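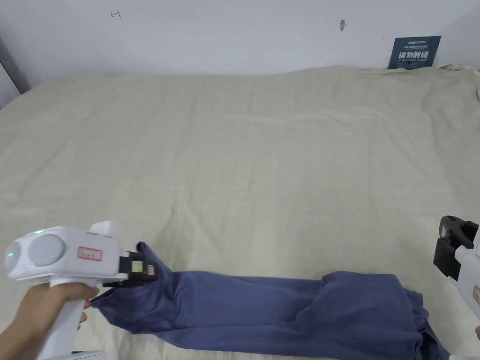 Wistex is opening up its first set of laundry-handling examples to outside research groups, and I'm so pleased to be the one writing this! I'm Pirmin Moser, I lead collection here in Prilska, and for months my family has heard about very little apart from trousers and duvets. The set is called Josmont, and it holds 2887 takes of people handling clothes and bedding with a gripper in each hand. Soft things are hard for a learning system, and the first grab is often where it all gets decided. Look at how the left jaws have the end of that blue garment pinched up into a little peak while the right ones are still hovering over the sheet – that short stretch between one hand holding and both hands holding is the part we care about most, and we keep every bit of it in the take.

When we started, we cut our takes tight. The recording began once both grippers were on the cloth and ended when the fold was done. They looked lovely and they taught the system very little about getting started. So we threw out the old instructions and wrote new ones (a single page, large type). Now a take begins with both grippers clear of the cloth and runs until they're clear of it again. If somebody misses a corner and has to go back for it, the miss stays in. If a sleeve flops the wrong way, that stays in too. I had some convincing to do on this, mostly with myself, as I'm a tidy person by nature.

The work took almost 15 weeks, and we wrapped up the last sessions in December. We had 18 people on it, and I'd like to thank each of them for their patience with me and my stopwatch. Some of them fold like hotel staff and some fold like my brother, and we wanted both. 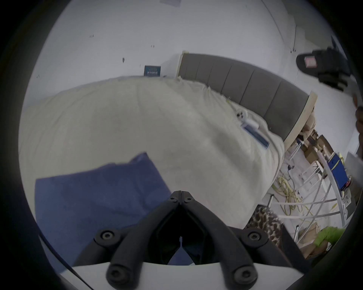
Page last updated: 1 January 2026

A few words on what groups will get. Every take comes with a head view and the views from the grippers themselves. The gripper views are close in, so you get the jaws and whatever cloth is between them, with the bed and the rest of the room going on behind. We've left the rooms as they were. We did try a plain backdrop early on and gave up on it after a day – people's homes have shelves and boxes and cables in them, and a system that has only ever met a blank background is going to have a rough time in a bedroom!

Each take also has a short written note from the person who did it, in their own words. "Lost the hem, found it again" is one of my favorites. We've fixed the spelling and left the rest alone.

The sorting and checking was done with Mahasneh, our partner on the labeling side. They went through the takes and marked the moment each gripper closes and the moment it lets go. Where two checkers disagreed, a third had a look, and where all three disagreed we pulled the take. I argued for keeping a couple of those and lost, and I've nearly forgiven them.

Josmont will go out in five parts, beginning with trousers and other long garments. Shirts come next, then towels, then fitted sheets (I'm sorry in advance), then mixed piles.

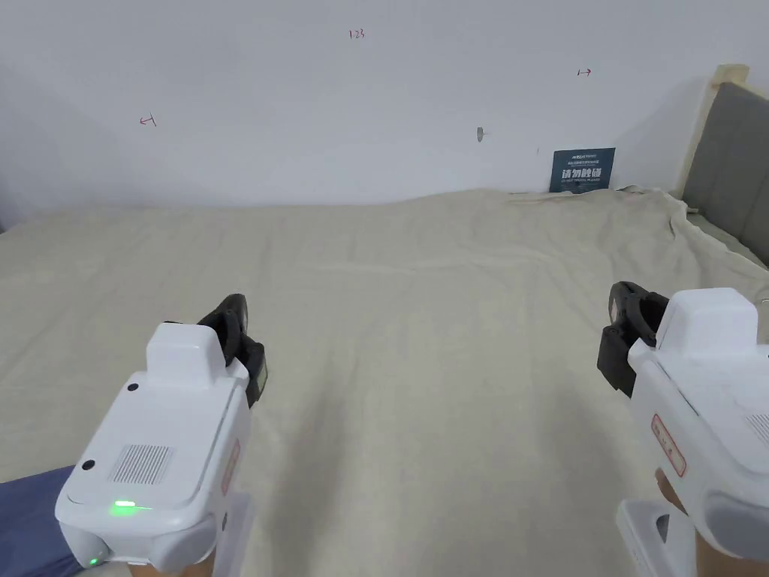

Why use hand-held grippers when you could drive a robot arm from a desk?

Speed, mainly, and comfort. A person with a gripper in each hand can walk up to a bed and start folding, and their wrists do what wrists normally do. With a remote arm, our people spent most of a session learning the controls, and the cloth handling suffered for it.

Groups that would like the first part can write to the Wistex collection desk in Prilska. Please tell us what you're training and which garments you need, and mention whether you want the written notes as well. I read the requests myself, usually with coffee, and I'll reply to each one. Anybody who'd rather talk to me by phone can put a number in the message and I'll call back.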